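The Shelf at Flesungate

When Kumaresan Warrier took over the tea room at Flesungate he was given two keys, a mop with a bent handle and the advice that he should never, on any account, let Édgar Rivadeneyra run out of ketchup.

The advice came from Mrs Fernandes, who had run the place for twenty-two years and was leaving it to live near her sister in Noltura, where there was a sea wall you could walk along and a bakery that opened before six. She said it while she was untying her apron, in the same voice she had used for the business with the boiler, and Kumaresan wrote it down under the business with the boiler and thought no more about it for a fortnight.

It was March, and the wind came straight up the platform from the Seltis road and in under the door. The people who got off the early train wanted something hot and wanted it quickly. There were bus drivers, two women from the laundry, a boy who studied something with a great deal of drawing in it and always left rubbings from his eraser all over the table. And there was Édgar, who didn't get off any train at all, but walked down the hill from the cottages at ten to eight with his cap pulled over his ears and sat at the table by the wall.

He had eggs. He had two eggs, fried, on one slice of toast, with a second slice kept to the side for later, and he had ketchup with them, and he was particular about it. He didn't pour it over, as the bus drivers did. He made a small round pool of it at the edge of the plate, about where the two would be on a clock, and visited it with the corner of his toast, and when the pool was gone he was finished, whatever was left of the eggs.

"You could just make a bigger one," Kumaresan said to him once, clearing away half an egg that he privately considered a very good half an egg.

"I could," said Édgar, and he seemed to turn this over with real interest, and the next morning he made it exactly the same size.

Now, Kumaresan was a man who had come to tea rooms late. He had worked for years in the ticket office at Seltis, and he had saved a little over 2,000 pounds, and when the ticket office closed he had put nearly all of it into new cups, a second-hand griddle and a coat of paint. He was careful with what remained. He kept a notebook. And in the third week, going through the notebook with a pencil behind his ear, he came to the sauces, and saw that he could have the ketchup in a great tub from the wholesaler, with a pump on the top, and fill little dishes from it, and save himself enough in the year to have the door seen to.

So he did that. He bought the tub, and a stack of little white dishes, and he was rather pleased with the look of them set out along the counter, each one with its spoon.

Édgar came in at ten to eight. He hung up his cap. He looked at his dish for some time, and then he ate both his eggs, all of them, right down to the lacy brown bits, and said thank you very much and went home.

He did the same the next day. On the third day he didn't come.

"Well, he's eighty-one," said the elder of the laundry women, when Kumaresan asked. "It's cold. He's allowed a lie-in." But she looked at the table by the wall when she said it, and so did her friend, and the boy with the eraser stopped drawing for a moment and looked too.

On the fourth day Kumaresan telephoned Mrs Fernandes. It took him a while to get to the point, as she wanted to hear about the boiler, and then she wanted to tell him about the bakery, and there was a good deal about her sister's hip.

"What have you got on the tables?" she said at last.

He told her about the dishes.

There was a long breath at the other end. He could hear gulls behind it.

"His wife worked at the grocer's on the hill," said Mrs Fernandes. "Pilar. You wouldn't have known her. When he first came here he hadn't more than ten words of English, and he used to go in there and buy a bottle of ketchup, as it was the one thing he could ask for by pointing and be sure of what he'd get. He told me he had a whole cupboard full of it before he worked up the nerve to ask for a cabbage. She used to take it down off the shelf for him and read him the label. Every word on it. That was how he learned, you see. She would put her finger under the word and he would say it after her."

Kumaresan said that he saw. He stood for a while after she had rung off with his hand still on the telephone, and then he looked at the little white dishes, and he put on his coat.
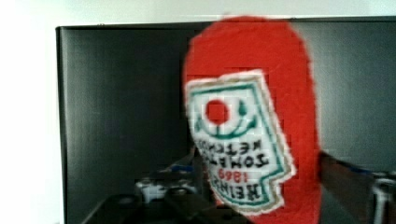 The grocer's had closed years ago and was somebody's front room now, with a geranium in the window where the scales must have been. He had to go all the way to the big shop by the roundabout, on the 394, with the heater blowing on his ankles and a child behind him singing the same line of a song from one end of the route to the other. He bought six. He hadn't thought about the weight of them, and by the time he had carried them up from the bus stop the handles of the bag had gone to string and he had a red groove across each palm.

He didn't go back to the tea room. He went on up the hill to the cottages, past a dog that barked at him with no conviction whatever, and knocked at the blue door, which was the one with the cap hanging on a nail just inside the porch.

It was a good while before it opened. Édgar was wearing a cardigan buttoned one hole out, and he had a handkerchief in his fist, and his nose was as pink as a radish.

"A cold," he said. "It's only a cold. Has something happened?"

"No," said Kumaresan, who all at once felt extremely foolish. "No, nothing's happened. I was passing."

Édgar looked past him at the road, which went nowhere but up to a gate and a field of sheep. Then he looked at the bag. One of the bottles had begun to work its way out through the bottom, and Kumaresan caught it with his knee.

"You had better come in," said Édgar, "before you drop the lot."

They had tea in the kitchen. It was a small warm room with a clock that ticked rather heavily, and a calendar still turned to February, and Kumaresan was made to sit in the good chair. The bottle that had tried to escape stood on the table between them. Édgar put on his spectacles, and after a moment he set his finger to the label and moved it along, as you might for a child, and his lips moved with it, though he made no sound at all, and Kumaresan drank his tea and studied the calendar very closely.

"She had a terrible accent herself, you know," said Édgar presently. "She was from Seltis. I said tomato like a Seltis woman for years. The men at work used to fall about."

"Say it now," said Kumaresan, who had sold tickets to Seltis people for half his life.

Édgar said it. It was perfect. It was every grandmother who had ever leaned on the ticket office window and asked for a return and a glass of water, and Kumaresan laughed until he had to put his cup down, and Édgar laughed as well, and then coughed, and had to be thumped.

It was getting on for five when he left. He took four of the bottles with him and left two, and there was an argument on the step over whether they would be paid for, which Kumaresan won by walking away.

He never did get rid of the tub. It lived under the sink, and he used it for the bacon rolls, where it made no odds. The dishes he kept for jam. But along the shelf at the side of the table by the wall there was always a bottle standing, with another behind it in case, and in the notebook, on the page for the sauces, he crossed out what he had written and put the new sum underneath. The door could wait until summer. He rolled up an old towel and laid it along the bottom, and it kept out most of the wind.

Édgar was back the following week, at ten to eight, with his cap over his ears. He had two eggs on one slice of toast and the other slice to the side, and he made his small round pool at two o'clock.

"There's some egg left," said Kumaresan, when he came to clear.

"Yes," said Édgar comfortably, and reached for his cap.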